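### 4.2 Putting things back as a measure of tidiness

Household studies often treat the return of small items to a container as the simplest kind of tidying.
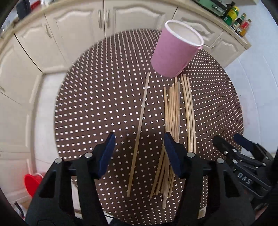

We are not convinced that it is simple, or even that it is one task. The usual scoring, which we took over from the Mabula checklist, gives a point when every item is back in its cup and nothing otherwise. A person who gathers the skewers into a neat bundle and leaves them beside the cup scores the same as one who never touches them. Most of the people we spoke to would call the first table tidier.

Figure 3. Thin wooden sticks and a pink paper cup on a polka-dot tablecloth.

The claim that such items have a "natural" home also deserves more doubt than it gets. A paper cup is a poor holder for long sticks. It is light, and a few skewers leaning the same way may be enough to pull it over. Szczepańska, who coded the Weler sessions, marked a fallen cup as a separate item to be tidied. The Pandeo coders treated cup and sticks as a single item. Neither rule was written down before coding began, and the two sets of scores should not be pooled, although earlier reports did so.

Our own sample does little to settle the matter. We had 160 sessions from 11 homes, and in 14 of them the coders could not agree on whether the table had been tidied at all. We left those sessions out of the main count. Including them as failures lowers the overall rate, and including them as successes raises it, so the headline figure depends partly on a choice we made after seeing the data.

There is a further problem with time. Longer sessions were read as a sign of difficulty, yet some people straighten sticks because they like them straight. The checklist has no way of telling care from trouble. Until it does, we would treat any ranking of homes by tidying time with suspicion, including the one given in Section 4.1.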